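Mon 13 July, bench notes, key ring day

Right, kettle's on and I'm writing this up before I forget which half of it went badly. The question on the board is still the one we put up in February: can the pair of arms do the fiddly jobs round the shop that we all put off? Sweeping and wiping we've argued to death, so this week it's rings. Split rings, chain, anything that tangles. Everybody's got a drawer full of the stuff and everybody hates sorting it, me most of all.

I did the dull setup first. Homed both arms, loaded the Veltum grasp settings and set the grip force at 337 on the Skesitz scale (last week's value was far too keen, see the bent ring taped inside the cover). I've left the flowery tablecloth on as well. Plain grey would be easier on the vision, I know, but what kitchen has a plain grey table?
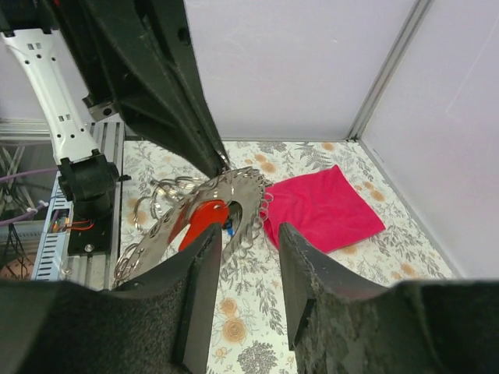

*Saw blade, rings and chain, pink cloth to the right.*

The tangle is the nasty bit. A person gives it a shake and picks at whatever comes loose, and I hadn't thought about how much of that is feel until I tried to write it down as steps! The planner wants one object with one outline. Chain hasn't got an outline, it's got a mood. Teeth don't help either: a ring that has slipped down between two of them has to come back the way it went in, and the software's first idea is always to pull straight up.

The other half of the job is the curved grey plate with all the small rings hung along it. I much prefer this one. You can pinch the edge in one hand and work with the other, same as I'd do it myself at home with a coat hanger full of curtain hooks.
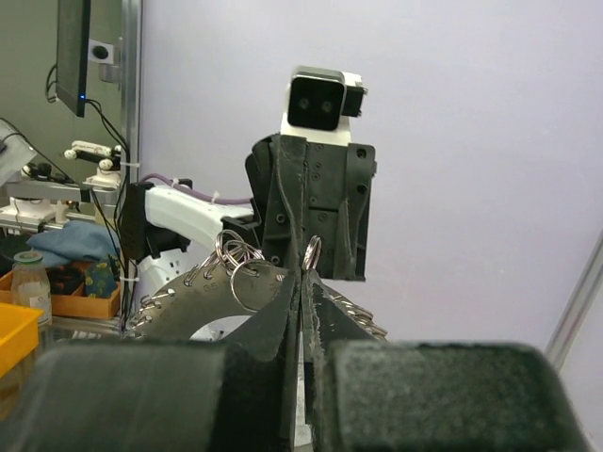

And that's where I think two arms earn their keep, holding still with one while the other fusses about. My scoring for the plate, written here so I can't move the goalposts later:

- ring off and in the tray: full marks
- ring off and on the table: half
- plate let go of: nothing, start again
- me reaching in to help: nothing, and I owe the tin

I've put 81 in as the pass mark out of a hundred, and Nikolovski (the planner, the new build) gets five goes at it before I change any settings. No sneaky tweaks between goes, please, that means me too.

Next on the list is the see-through springy coil. Depth cameras and clear plastic-looking things don't get on, so I'm expecting rubbish numbers from Urkero on that one and will be delighted to be wrong. Idea for later: come at it from both sides and close slowly until something pushes back, and never mind what the camera thinks.
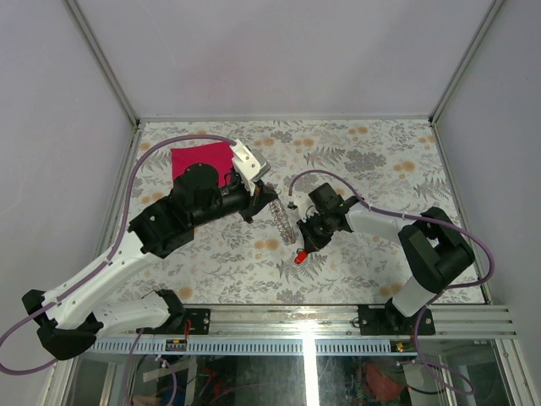

## Where I've got to on the big question

For chores, not yet, I'd say. Folding a flat cloth I'd nearly trust it with. Rings on a plate, maybe by the end of the summer if the pinch behaves. Tangled chain, no, I'd still do it by hand in front of the telly and be quicker.

To do:

- fresh pads for the gripper fingers, the old ones are scuffed
- find out why log 97 has no sound
- ask whoever had the small pliers to put them back
- coil runs straight after lunch, before the sun gets round to the window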